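Compression after vein treatment

Compression stockings are graded by the pressure they exert at the ankle. The pressure falls towards the knee, and the difference helps blood move upwards when the calf muscle works. A stocking that is tighter at the calf than at the ankle has been fitted wrongly. 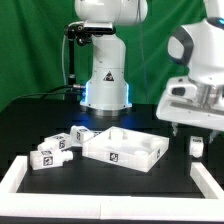
The length of wear is less settled. At the Narndale clinic, Girish Kaushik reviewed 592 patients treated for varicose veins. Of these, 400 wore a stocking for 13 days and the rest wore one for 4. Pain scores were lower in the first group during the opening week. By the final check the two groups could not be told apart.

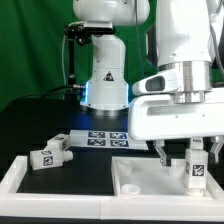
Who should not wear them

Poor arterial supply to the foot must be ruled out first. Bimla Lodhi, a vascular nurse at Brusmont, measures ankle pressure before any stocking is issued. Numb or discoloured toes mean it should come off at once.

Related articles
Leg ulcers: choosing a dressing
Ankle pressure readings explained
Spider veins in pregnancy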